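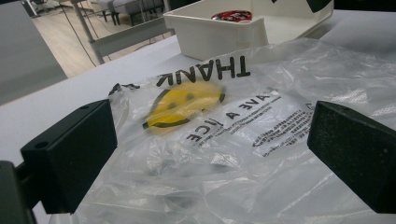 Part 3: Setting up your first author interview

Right, you've made your account, you've picked a name for your reading series (mine took a fortnight, no judgement) and you're looking at an empty Tredbridge page wondering where the poet goes. This part takes you from that empty page to a finished interview with a byline, a couple of poems quoted properly and a comment box you can live with.

I wrote these notes while putting up my long conversation with Zerrin Akgül about her second collection, so most of my examples come from that. If your piece is a podcast transcript, read this part anyway and then go on to Part 4.

347 shares | 11 comments

Before you start

Have these to hand:

- the full text of the interview, in whatever order you recorded it
- your author's name spelled the way she wants it, accents and all
- a short biography, in her words if possible
- written permission for any poem you quote from

Please do get the permission in writing! I had a cheerful "oh, go on then" over the phone from a small press called Wotlow, and when the piece was ready to go up the person who'd said it had moved on and I had to start again with someone new.

Making the page

1. Open your dashboard and choose New piece, then Interview. Don't choose Article, even if it looks tidier. Article has no speaker names and you can't switch over later without pasting everything in again.

2. Type the title. Long titles are fine on the page itself but they get chopped on the front list, so put the author's name first and whatever clever bit you've thought of second.

3. Under Speakers, add yourself and your guest. Each speaker gets a short form as well, and that's what readers see beside every answer. I use initials. This went badly wrong when I interviewed Zerrin Kocabaş and Zerrin Akgül together, and I ended up with surnames for both of them and initials only for me.

4. Paste the text into the big box. Tredbridge looks for a name followed by a colon at the start of a line and turns it into a speaker change.

Note: it does this with any speaker you've listed, wherever the name turns up at the start of a line. If your guest quotes a poem that has her own name in it (poets do), put a backslash in front of that line.

5. Read down the preview, all of it, with a cup of tea. The usual trouble is a question of yours that has swallowed the answer after it.

Putting in poems

6. Select the lines of the poem and press Verse. This keeps your line breaks, your indents and the blank lines between stanzas.

7. If the poem uses wide gaps inside a line, tick Keep spaces as well. Verse on its own closes them up. Dirk Buschmann was very gracious about it when I did this to his, but he did send me a scan of the printed page with the gaps ruled in red.

8. Add the credit line underneath: title, book, publisher. Put it inside the verse block and it'll travel with the poem if anybody shares that part on its own.

CAUTION: don't press Tidy text after you've added verse. Tidy text runs the lines together into a paragraph, and Undo only goes back 3 steps. Save a draft first, every time. I have lost a whole sestina this way.

The introduction

9. Write it in the Intro box above the interview. The box stops you at 700 characters, spaces included, which feels mean until you've read a few introductions that ran on and on (some of them mine). Say how you met, what the book is and why you wanted to talk, and then get out of the way.

10. Choose where the biography goes. I like it at the bottom. Ertuğrul Yurt, who runs the Postow translation pages on the same set-up, puts his at the top so that readers new to a writer know whose work they're in for, and I do see his point with translated poets. Try both in the preview.

Showing it to your guest

11. Press Share draft and copy the link. Your guest can read it and leave notes in the margin, but she can't change your text.

12. Agree a time for notes to be in. Mine is six in the evening, so that I can make the changes the same night while I still remember what we said.

Note: the link goes dead as soon as you publish. If your guest says she's getting an error page, that's nearly always the reason, so send her the public address.

Going live

13. Set comments to Held. New comments then wait for you before they show. You can relax this later on, and I usually do after the first rush.

14. Press Publish, then open the page on your phone. Check the verse first. Long lines wrap on a small screen, and if a wrapped line looks like a new line of the poem, go back and turn on Hanging indent under Verse options.

15. Send the link to your guest before you post it anywhere else. It's only polite, and Berkay Karabulut once spotted the wrong cover on his page before a single reader had.

If you're adding the piece to a series, leave the Series box blank for now. It's covered in Part 5, along with the newsletter.

Share this page | 11 comments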